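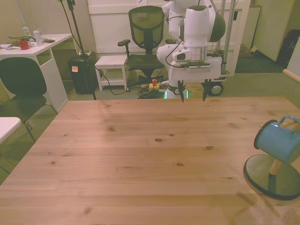 We need people to drive robots. Paid, part time, in person at our Norkalbridge room, starting February. The job is showing the arm how to do small household things, over and over, while the system records, so the model we train later has something to learn from. Right now the task is mugs. There's a mug tree at the right side of the table, round metal base, wooden post, a blue enamel mug hanging on it, and you steer the gripper over, take the mug off, set it down on the planks, put it back. Then again from a different start. Then again. If that sounds awful, stop reading, no hard feelings. If it sounds kind of restful, keep going.

14 comments | 37 shares

Project is called Botton. Target for this round is 2000 good examples, and "good" is the word that matters. A good one is smooth, finishes the task, and looks like a person who knew where they were going. Slow is fine. Jerky isn't. Dropped mug = mark it as failed and move on, we keep the failed ones too, just in a seperate folder.

What you'd do in a shift

Reset the table. Read the task card. Run the example with the hand controller. Press keep or fail. Type one line on what happened ("handle faced wall, took two tries"). Repeat. Short break every hour, longer one in the middle. Most people find their hands get it by the second day and their brain gets it by the third.

You'd also move things. Mug tree goes left, mug tree turns, mug goes on a different peg, handle in, handle out. The card tells you which. Please follow the card even when you think you have a better idea, then tell us the better idea afterward. A couple of the current cards came from drivers.

Later in the round: cups into a bin, folding cloths, opening a drawer. Cards not written yet.

Who we want

No robotics background needed, no degree, no coding. Patience. Decent eyesight, with glasses is fine. Comfortable standing for part of a shift, though there are chairs and you can drive sitting if you'd rather. Good with written instructions in English. People who have done sewing, dental lab work, crane games, model trains, video editing, any of that tend to pick it up fast. Left handed people please apply, we have almost none and it shows in the data.

Must be 18 or over. Must be okay with the table being recorded the whole shift, and your hands and voice may end up in the recording. You sign a form for that before you start. If you don't want to sign it this isn't the right job, sorry.

Safety

Half a day of training, paid, before you touch anything. You learn where the stop button is and you press it on purpose a bunch of times. Nobody reaches over the table while the arm is live. No loose sleeves, no lanyards. Hair tied back. We're strict on this one and will send you home for the day.

Hours and pay

Shifts are four hours, morning or afternoon. We have 9 places. Three shifts a week minimum, five max. Paid hourly, same rate for training, and a one time bonus once you have 100 kept examples to your name. The bonus is not per example, we tried that idea on paper and it just makes people rush. Rate is on the form Ilze sends you.

Contract is through Kistorico, who do our payroll, so that's the name you'll see on your payslip. Runs to the end of the round, may be extended, can't promise.

How to apply

Short note to Berhanu Ayele at the Feyisa front desk, or drop it in the desk tray. Not a cover letter. Tell us which shifts you can do, which hand you use, and one boring thing you're good at. Ilze Stankevičius will write back with the form and a time for a tryout. Tryout is 20 minutes at the table, you do the mug task, we watch. Everyone is bad at it the first time, we're looking at whether you get annoyed.

Posted 2022-12-30. We're reading notes as they come in and will close when the places are full. Questions to Ilze, she's quicker than Berhanu at answering.

37 shares | Leave a comment (14)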